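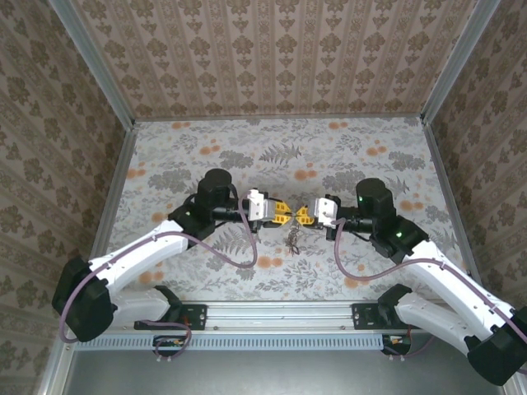 Can I put patterned vinyl panels straight down over old floor tiles in a box room?

Posted by Flores, January
Print | E-mail

The tiles are sound but ugly, and the grout lines are deep enough to lose a pea in. I've 17 panels in the garage and very little patience.

Milagros Mosquera
Fill the grout lines first, let the filler go off overnight, then sand and sweep. Otherwise every line will show through by spring and you'll have two patterns for the price of one. Start from the middle of the room and leave the cut pieces for the edges, where a cupboard can hide your sins.

Usari48
I just stuck mine down. Looks fine if you keep the light off.

Pedorent
What Milagros said. Also buy a few spare panels. I had to match one two years later and was quoted £34 for something nearly the right grey.

Contact us | © Vurow Home Help | Back to top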